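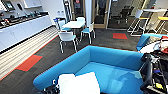
The blue sofas in the break area, with the kitchen counter to the left.

Break area: sofas, cushions and the kitchen end

The break area at Vilura has been in full use since January, and the office team has had enough questions about it to put the answers in one place.

The sofas stay where they are. People have asked if they can be pushed together for larger meetings. They can't, as the feet mark the carpet tiles and the gap is needed as a walkway to the glass wall. For groups that need to sit together, book the Waaka room on the same floor.

The cushions belong on the sofas. Several went missing over the winter and were later found in the phone booths and under a desk in accounts. If you take one for a bad back, tell Lotte Bakker and she will order you one of your own. The budget for this is 3,000 for the year and most of it is unspent.

The sofa fabric can be cleaned with a damp cloth and plain water. Please don't use the spray from the kitchen. It left a pale patch on a sample we tried it on. For coffee or anything greasy, blot it and send a note to the office team the same day. Mivum does the upholstery cleaning and comes once a quarter.

Clothes, towels and bags left on the seats overnight will go to the lost property shelf by the print room. Items are kept for 58 days and then given away.

The striped runner between the carpet and the kitchen units is there to catch drips. Leave it flat and don't move it to the entrance when it rains. The entrance has its own mat in the closet.

Counter space is for things used every day. Radoslava Brabec is making a list of what is kept there and who brought it in. Anything without an owner by the end of the month moves to the lower cabinets. If the old kettle is yours, please claim it.

We sent the break area survey to everyone on the floor and had 97 replies. The most common request was for a side table near the sofas, followed by a second lamp. Both have been ordered from Skevura. Delivery dates will be in the next issue.

Questions go to the office team inbox.

We use cookies to remember your newsletter preferences. Accept | Manage settings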